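Progress report on the Ganum Savings Circles, Mustcombe and Verurdale
Prepared for the Berhe Fund
March 30, 2021

1. Where we are now

The grant has allowed us to keep both savings circles open through the winter, and I am glad to report that the work is on the plan with one exception, which I explain in section 4. The Mustcombe circle has 23 members. The Verurdale circle is smaller and it started later, so in this report I mostly write about Mustcombe, where we have enough experience to say something useful.

As you will remember from the application, a member joins the circle and agrees to put aside a fixed amount each week. The amount is decided by the member and not by us. After the first three months the member may ask for a small loan without interest from the common pot, but only for a cost which was not expected, such as a car repair or a broken refrigerator. The purpose is that people stop going to the expensive lenders for these costs.

2. Savings

The common pot in Mustcombe stands at $1,667 at the date of this report. This is the money of the members and does not include any part of your grant, which we keep in a separate account. The growth was slow in the first weeks. Several members told us they did not trust that they could take their money out when they wanted, and we understood that our leaflet was not clear on this point. We wrote the page again in shorter sentences and we put the withdrawal rule at the top. After that the weekly payments became more regular.

We allow members to miss a payment without giving a reason. In the old rules they had to telephone us first, and some people felt ashamed and left the circle instead of calling. I would recommend to keep the new rule for the second year.

3. Loans

Three loans were given in the period, all in Mustcombe. Two are paid back in full. The third is being paid in smaller parts than it was agreed, after the member lost some working hours, and we have changed the schedule in writing. We do not consider this loan as lost. No loan was given in Verurdale, because the members there have not yet completed the first three months.

We refused one request, which was for a holiday deposit. It was not a pleasant conversation, but the other members supported the decision when the rules were discussed at the next meeting. The person is still saving with us.

4. Budget lessons

The exception I mentioned is the evening lessons on household budgets. We planned to offer them in both towns and until now they have been held only in Mustcombe. The room in Verurdale was not available in the evenings, and the online version was hard to follow for people who have only a telephone. Attendance there was so low that we stopped it and returned to one-to-one calls.

In Mustcombe the lesson on reading a credit agreement was the most wanted. Members brought their own papers, with the names covered, and we looked for the yearly rate, the late fee and the date when a low starting rate ends. Many had never looked for this last one. The lesson on electricity bills was less useful, as most of the members pay by a prepaid meter and already know very well what they use. We will replace it with a lesson about irregular income.

5. Spending

The spending on staff hours and printing is inside the budget. The travel line is underspent, for reasons you can imagine this year, and we ask your permission to move the remaining part to telephone costs. A table with all lines is sent separately with the receipts.

6. Next steps

Until the end of August we want to start the evening lessons in Verurdale, give the first loans there if they are requested, and write one common rule book for both circles. At this moment the two rule books are different in small points, for example on what happens when a member moves to another town, and this creates confusion also for us. I will send you the draft before it is given to the members. 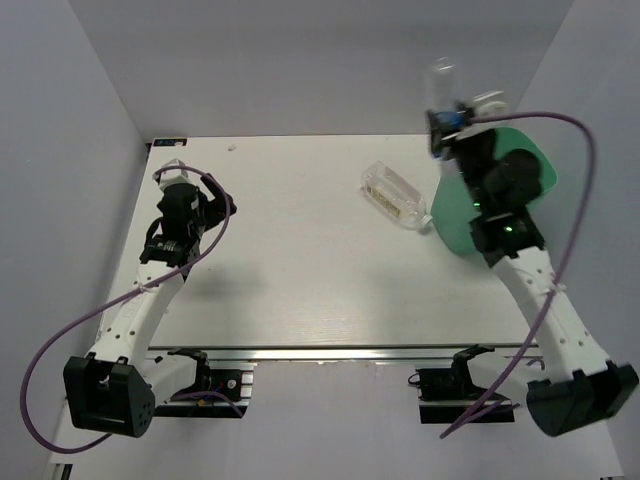
One part of the rule book needs your opinion earlier, and it is the lesson on saving toward one large purchase. For this lesson we ask members to choose something with a high price and divide it by weeks, and we would like to add a case for members who have a small business. This would be a useful case, because people often save for the main thing and then borrow for the rest. If you find this too far from household budgets, we will use a delivery van.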